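Two-armed washing-up robot needs a third and fourth pair of hands

Griffiths Yard Shared Workshop
Home | Benches | Tool list | Noticeboard | Join
Posted under: Help wanted
Posted by: Parviz Tehrani
Replies: by the contact form or a note in my pigeonhole

Hello all. I'm Parviz, I have the far bay past the bandsaw, and for the past year I've been building a pair of robot arms that I want to be able to clear a table after tea. I've called the project Ondberg, after the street where I first drew it on the back of an envelope, and it has now got big enough that I can't do it on my own of an evening any more. So I'm after a few people to join in! Some of it is paid, most of it isn't, and I've tried to be clear below about which is which.

What we're up to

The idea is simple enough to say. Two arms, one either side of a table, and between them they pick things up, hand them about and put them where they belong. Toy food for the most part, because toy food doesn't go off and you can drop it as often as you like. The right arm is the one I'm happiest with. The left is a bit of a mule, and I've had its wrist apart more times than I care to remember.

At the moment the job I keep coming back to is the bowl. Bowls are horrible. There's only a thin rim to get hold of, they're shiny, they roll if you catch them wrong, and the fingers have to come in at just the right angle or they shove it across the table. I drive the arms by hand for each go (there's a pair of small copycat arms you hold, and the big ones follow), and every go gets saved so that I can train the thing on it later. I've got 193 good ones saved. I'd like 3000 by the summer, which you'll see is a bit of a gap.
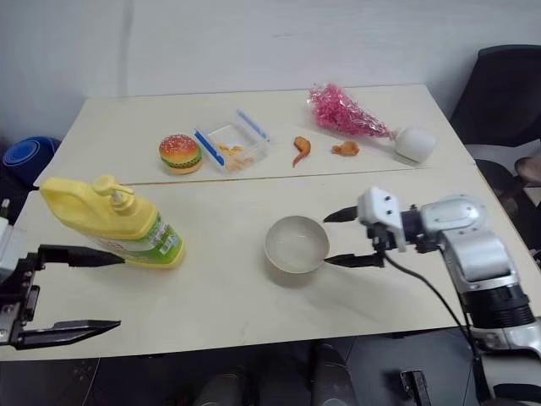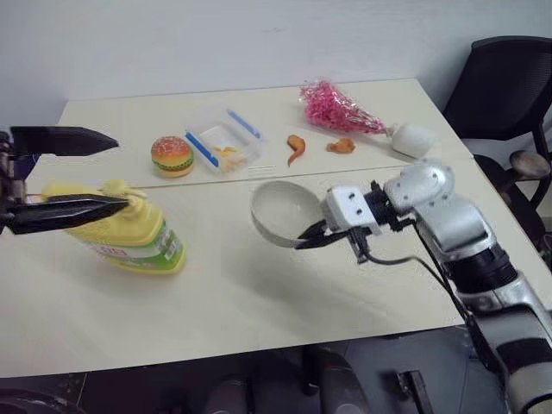
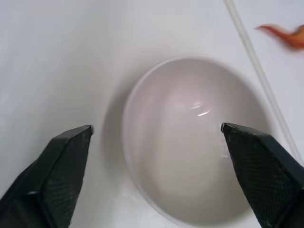 The bowl and the right-hand gripper, plus the wrist camera's view of a bowl in the last one.

Who I'm looking for

Drivers, four or five of you. This is the big one. You'd sit with the copycat arms and do the same small job over and over: bowl up, bowl down, burger over there, chicken back over here. It's oddly restful once you've got the knack, and I've found people who knit or fish or play the piano pick it up very quickly. You don't need to know a thing about robots. You do need a fair bit of patience, and you need to be all right with somebody (me) saying "lovely, now do it again but slower". Left-handers very welcome, I've only had right-handed people so far and I think it shows.

One person who is good with cables. I'm not. Every time an elbow bends further than I'd planned for, I hold my breath. I'd love someone to look at the runs along both arms, work out where they want to be clipped and where they want slack, and then do it properly with me handing over the ties. I reckon it's two or three evenings' work and this one is paid.

One person who likes fingertips. I've been printing my own finger pads and trying out different patterns on the gripping face. The criss-cross pattern grips well enough on plastic, but glazed china is another matter, and I'd like to try some softer stuff. If you've cast silicone, or you've got opinions about rubber, come and talk to me. Materials are paid for and your time is paid up to a point, the point being when the kitty runs dry.

Someone to do the lists. Each saved go wants a name, a note of what was on the table and a yes or no for whether it went well. I've fallen badly behind with this. You could do it from home with a cup of tea if you've got a half-decent internet connection.

What you'd get

Drivers get their bench fees covered for any month they do 16 hours or more, and tea and biscuits whatever they do. The cable job and the fingertip job come out of a pot of £330, which is what's left of the small grant I had from the Gallitz Fund, and I'm happy to talk about how that's split. Everybody gets their name in the write-up and a copy of all the saved goes to do what they like with. If you want to learn to train a model yourself, I'll show you everything I know, which is enough to get you going and not a lot more!

When and where

The far bay, evenings from seven. I'm there most nights from January until the clocks change, and after that my allotment starts making demands. Come up the back stairs if the roller door's down. There's a lift but it needs a key, so drop me a line beforehand if stairs are a problem and I'll come and fetch you.

A few rules

Keep your hands off the table while the arms are live. There's a big red stop button by each seat, and I'd far rather you hit it twenty times for nothing than dither once. Tie long hair back. No dangly sleeves, no lanyards. Under-16s can drive with a grown-up sat next to them, and in fact the best driver I've had so far was my niece, who thought the whole thing was far too easy.

Please don't move the toy food between goes unless I ask you to, even if it looks untidy. I put it in funny places on purpose.

How to join in

Send me a few lines saying which of the jobs you fancy, which evenings tend to be good for you and whether you're left- or right-handed. No CV, please. If you're after the cable job or the fingers, a photo of something you've made would be nice, and it doesn't matter in the least if it's a bird box.

I'll ask everyone in for half an hour's go on the arms first, so that you can see if you like it. Some people find it makes them a bit seasick when they drive from the camera view, and it's better to find that out early on with the window open.

Also wanted, while I'm here: spare bowls. Any size, any colour, chips are fine. Siletti's café has promised me some of their odd ones but I could do with deeper ones too, and anything with a wide rim. Leave them in the crate under my bench with your name on if you want them back.

Parviz
Far bay, Griffiths Yard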